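Getting Clean Hand Pose from a Glove and a Marker Cube: A Walkthrough

Posted by Réka Kerekes, Mar 19, 2025 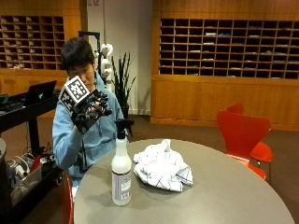 Wrist pose is the part of glove capture that bites people first, so let's start there! A sensor glove is great at telling you how much each finger bends and hopeless at telling you where the hand is in the room. We get that second half from a cube of fiducial markers on the back of the glove, tracked by a fixed camera. A single flat tag disappears the moment the wrist turns, but a cube like the white one on the black glove here nearly always has a face or two toward the lens. The task we'll use all the way through is wiping a table, and you need very little for it: a spray bottle and a cloth, both set out on the gray tabletop.

Step 1. Calibrate the camera

Do this even if you did it last week. Print the board, glue it to something stiff, and tilt it a lot. Our pipeline, Erisach, refuses to run if the reprojection error is above its limit, and please don't raise the limit to make the message go away (I have).

Step 2. Find the cube-to-wrist offset

Rest your forearm on the table and pivot the hand slowly at the wrist in every direction. Erisach fits the point that moves least and saves it as the offset. Redo this every time the glove comes off. Tae-yang Gil skipped it between two sessions and we lost a whole afternoon of wipes to a shifted palm.

Step 3. Calibrate the fingers

Flat hand, fist, then thumb to each fingertip. Hold each pose until the bar fills.

Step 4. Sync the two streams

Start recording, tap the table firmly, wait, tap again. The finger signal spikes and the cube stops dead, and lining those up gives you the time shift. Two taps also show you clock drift – worth checking on long takes.

Step 5. Record

Reach, grab the bottle, spray, put it down, wipe. Move the way you normally would. Keep the cloth low so it doesn't hide the markers.

Step 6. Fill the gaps

Erisach interpolates dropouts of up to 17 frames and cuts the take at anything longer. Szabolcs Hegedűs wrote the smoother, and it's lovely on fast wrist turns.

Our last set came to 1,338 usable wipes. I'll cover retargeting to the robot hand in the next part, and that's where the thumb gets really fun.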